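Home | Products | Care Guides | My Tickets | Sign in

Cenport Home Support
Ticket log: Bredby table cloth, blue, and storage bag
Status: closed by customer
Posted Wednesday, 4:16 p.m., by the account holder

Problem as reported

The Bredby cloth will not stay flat on the table. It creeps toward whoever is sitting there and it wrinkles under the forearms. The product page says it "stays put through a full day of folding, sorting and packing." I have two of these cloths and neither one stays put through a cup of coffee. I also want to know about the bag, see further down.

We use the table for folding. Bags, napkins, small towels, that sort of thing. People sit on ordinary chairs and reach across the cloth all afternoon, so whatever is under their sleeves gets dragged a little each time.

First reply from support

Wash the cloth once before use at the warm setting, without softener. Factory finish can make new fabric slick.

What I did

Washed one cloth and left the other alone. Put the washed one on the table in the morning. By lunch it had moved toward the chair side, same as before. The unwashed one did the same thing the next day. I'm willing to believe there is a factory finish. I don't believe it's my problem.

Second reply from support

Please check that the table surface is clean and dry. Polish residue is a common cause of slipping. We recommend Kevitow surface wipes, available in our store.

What I did

I did not buy the wipes. I cleaned the table with dish soap and water, rinsed it, dried it with a towel and waited 30 minutes. The cloth moved less for the first hour or so. Then it went back to its usual habits. I'd call that a small improvement, and I'd also point out that a clean table is free. 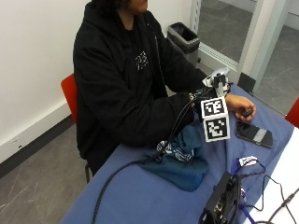 The other half of the complaint is the bag. It's sold as "crease resistant," and the care card says to smooth it by hand and fold it in thirds. I smoothed it by hand. It went back to being a crumpled bag. Folding in thirds gives you a lump with one flat side, and when you set it down the top layer lifts again. I tried it on the bare table too, in case the cloth was to blame, and got the same lump.

Third reply from support

Creases may be the result of storage. Try a cool iron, then fold while the fabric is still warm. For the cloth, consider the Lo Presti table pad, which grips both surfaces.

What I did

Ironed the bag on cool. Nothing. Ironed it on medium with a damp dish towel over it, which your card doesn't mention anywhere, and that took out most of the creases. It folded in thirds and stayed folded overnight. I opened it, used it once, and it needed the iron again. So "crease resistant" seems to mean it resists having its creases removed.

For the pad, I borrowed a piece of the rubbery mesh from under a rug in the hall, cut it smaller than the table and laid it under the cloth. The cloth has not crept since Monday. It still wrinkles where people lean. I can live with wrinkles, I only wanted it to stop traveling. Whether the Lo Presti pad does any better than rug mesh I can't say, and I don't plan to pay to find out.

Fourth reply from support

We're glad the issue is resolved! Was this ticket helpful?

Closing note

Resolved by me, with something from the hall floor. Please don't list the wash as the fix, because I've seen how these logs get reused and somebody else will end up washing a cloth for nothing. Also please change the care card for the bag to say medium iron, damp towel. If the fabric really is 100 percent cotton like the label says, it should take that fine, and mine did.

I'm keeping both cloths. The color is good and they don't show lint. I would still like an answer on what "full day" meant when this was tested, and on what kind of table.

Contact support | © Cenport Home | Back to top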